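Betreff: Re: [Kreislaufanlagen] Verluste nach dem Umsetzen, Proben und Nachweisgrenze
Datum: Di 24. August

Hallo zusammen,

ich antworte unter dem Zitat, damit der Zusammenhang erhalten bleibt.

> Wir haben seit dem letzten Besatz in zwei von vier Becken wieder
> schleichende Verluste bei den Garnelen. Jeden Morgen liegen ein paar
> tote Tiere am Boden, nie viele auf einmal, äußerlich fast ohne Befund.
> Bei einigen ist die Muskulatur im Hinterleib weißlich, der Darm ist
> teils leer. Ammonium und Nitrit sind unauffällig, Sauerstoff auch.
> Das Labor hat eine Sammelprobe untersucht und nichts gefunden.
> Kann man das damit abhaken? Und lohnt es sich, die Larvenlieferung
> im Oktober noch anzunehmen, oder sollten wir absagen?

Zur ersten Frage: nein, abhaken würde ich das mit einer Sammelprobe nicht. Ihr schreibt nicht, wie viele Tiere darin waren und aus welchen Becken sie kamen. Wenn Tiere aus allen vier Becken zusammengeworfen wurden, ist das Ergebnis für die beiden betroffenen Becken wenig wert. Bei uns in der Anlage Molbridge hatten wir vor zwei Jahren denselben Fall. Die erste Probe war negativ, die zweite, nach Becken getrennt, war in einem Becken deutlich positiv. Die Tiere in der ersten Probe waren fast alle aus dem Nachbarbecken und sahen gesund aus.

Ich gehe inzwischen so vor: pro Becken 30 Tiere, davon möglichst die Hälfte träge oder mit weißlicher Muskulatur, der Rest zufällig gekeschert. Frisch tote Tiere nehme ich nur, wenn sie beim Rundgang noch nicht verfärbt sind. Was über Nacht bei 28 Grad im Becken gelegen hat, taugt für die Histologie nicht mehr und für die PCR nur mit Einschränkungen. Hepatopankreas und Muskel kommen getrennt in Röhrchen, jeweils mit der Beckennummer und dem Datum beschriftet. Ein Teil geht in Ethanol, ein Teil in Davidson-Lösung, und die Davidson-Proben werden nach einem Tag umgesetzt. Das vergisst man gern, wenn der Kurier am Freitag nicht mehr kommt.

Fragt beim Labor außerdem nach, welche Erreger überhaupt geprüft wurden. "Nichts gefunden" heißt bei manchen Standardpaketen nur, dass die drei oder vier meldepflichtigen Viren nicht nachgewiesen wurden. Die Nodaviren sind oft nicht dabei, Mikrosporidien auch nicht. Bei uns stand das klein auf der zweiten Seite des Befundes. Wir hatten den Befund damals zwei Wochen lang falsch gelesen.

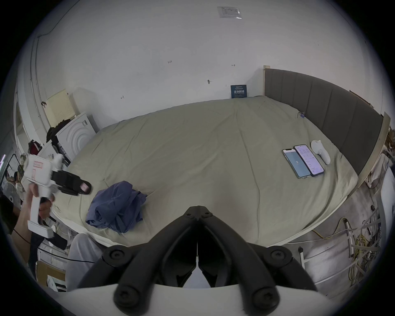
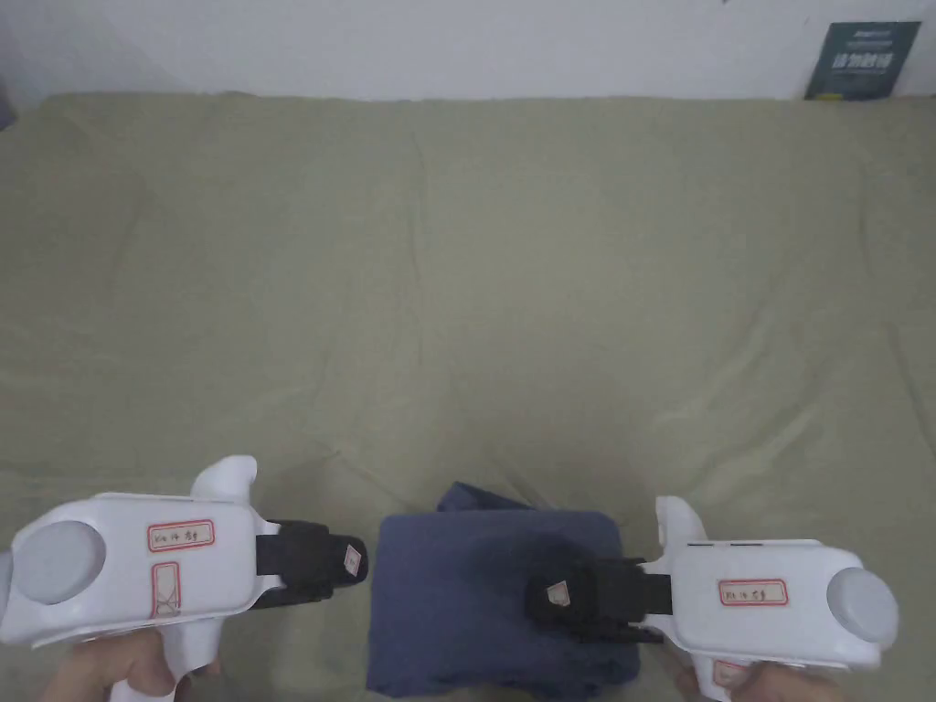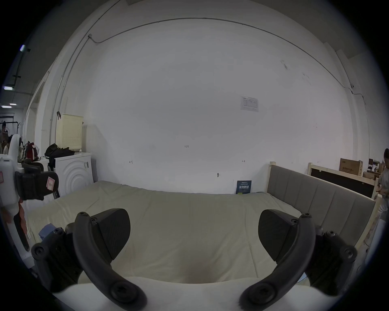
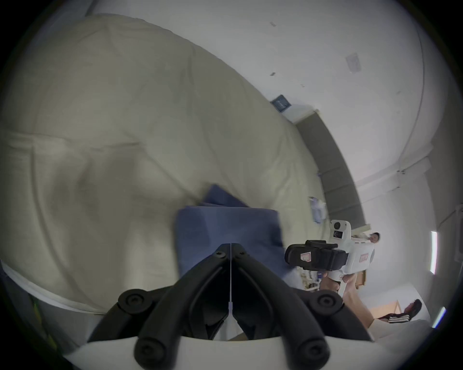

Zum Wasser: Dass Ammonium und Nitrit passen, sagt über die letzten Wochen wenig aus, wenn ihr nur morgens messt. Wir haben in Becken 3 eine Zeit lang zusätzlich zwei Stunden nach der Hauptfütterung gemessen, und dort lag das Nitrit regelmäßig über dem Morgenwert. Das allein bringt keine Garnele um, aber zusammen mit einer Häutung und einem Keim, den die Tiere sonst wegstecken, reicht es für ein paar Verluste pro Nacht. Schreibt die Häutungen mit auf. Die Verluste häuften sich bei uns in den zwei Tagen danach.

Die Alkalinität habt ihr nicht genannt. Wir halten sie bei 230 mg/l als Calciumcarbonat und geben Natriumhydrogencarbonat nach, bevor sie spürbar absinkt. In dem Becken mit den Verlusten war sie über mehrere Wochen weggelaufen, und die Tiere hatten nach der Häutung lange weiche Panzer. Der pH-Wert sah in dieser Zeit noch ordentlich aus. Bei 16 Promille Salzgehalt (so fahren wir) muss man auch auf das Verhältnis von Calcium zu Magnesium achten. Das hängt sehr von der Salzmischung ab. Wir haben von Falitex auf eine selbst angesetzte Mischung gewechselt, aus Kostengründen, und mussten beim Magnesium zweimal nachbessern. Ob das mit den Verlusten zu tun hatte, kann ich nicht sagen. Die Umstellung und der Ausbruch lagen zeitlich zu dicht beieinander.

Noch etwas zur Trennung der Becken. In der Mail steht, dass zwei Becken betroffen sind und zwei nicht. Solange das so ist, würde ich alles tun, damit es so bleibt. Eigene Kescher und Eimer je Becken, farbig markiert, und die gesunden Becken beim Rundgang zuerst. Wenn die vier Becken an einem gemeinsamen Biofilter hängen, hilft das nur begrenzt. Dann bleibt die UV-Anlage, und die ist nur so gut wie die Lampen und die Trübung des Wassers. Unsere Lampen waren beim Nachmessen weit unter der Solleistung, obwohl der Betriebsstundenzähler noch im grünen Bereich lag. Tote Tiere bitte zweimal am Tag herausnehmen, auch sonntags. Die anderen fressen sie sonst, und über diesen Weg läuft nach meiner Erfahrung der größte Teil der Ansteckung im Becken.

Beim Futter würde ich vorerst nichts ändern, außer die Menge in den betroffenen Becken etwas zurückzunehmen. Es gab hier auf der Liste im Frühjahr eine längere Diskussion über Zusätze, unter anderem über Grelteneo. Wir haben es einen Durchgang lang in einem Becken gegeben und im anderen nicht. Der Unterschied im Überleben war kleiner als der zwischen zwei unbehandelten Becken im Durchgang davor. Daraus kann man keinen Schluss ziehen, in keine Richtung. Wer bessere Zahlen hat, möge sie bitte schicken. Frischfutter wie Borstenwürmer oder gefrorene Muscheln würde ich ganz weglassen, bis ein Befund da ist -- auch wenn der Lieferant eine Bescheinigung beilegt.

Zur zweiten Frage, der Lieferung im Oktober: Ich würde nicht absagen, aber mit der Brüterei reden, ob sich der Termin um 3 Wochen schieben lässt. Quintana hat das bei uns einmal ohne Aufpreis gemacht, allerdings mit langem Vorlauf. In der Zeit könnt ihr die beiden Becken leerfahren, reinigen, desinfizieren und trocken stehen lassen. Trocken heißt wirklich trocken, auch die Leitungen und der Ablaufschacht. Den Biofilter bekommt man nicht steril, ohne ihn neu einzufahren, und das dauert bei euren Temperaturen länger als die Verschiebung. Da muss man sich entscheiden. Wir haben den Filter damals neu aufgesetzt und mit Ammoniumchlorid angefahren. Das hat uns fast einen ganzen Durchgang gekostet, aber danach war Ruhe.

Lasst euch von der Brüterei auf jeden Fall den PCR-Befund der Charge geben, nicht den der Elterntiere vom letzten Jahr. Und setzt die neuen Larven zuerst in ein getrenntes Becken mit eigenem Kreislauf. Ein einfaches Folienbecken mit Schwammfilter reicht dafür. Während dieser Zeit eine Probe ziehen und das Ergebnis abwarten, bevor etwas in den Hauptkreislauf geht.

Offen ist für mich noch, wie alt die Tiere beim Einsetzen der Verluste waren und ob beide betroffenen Becken aus derselben Lieferung besetzt wurden. Falls ja, hätte ich eher die Larven in Verdacht als die Technik. Könnt ihr das nachreichen, zusammen mit der täglichen Verlustliste? Eine einfache Tabelle als Textdatei genügt, Anhänge über einer bestimmten Größe wirft der Listenserver ohnehin weg.

Unser Probenprotokoll schicke ich gern direkt zu, bitte dafür kurz an meine Adresse schreiben und nicht an die Liste.

Viele Grüße
Anlage Molbridge, Beckenbetrieb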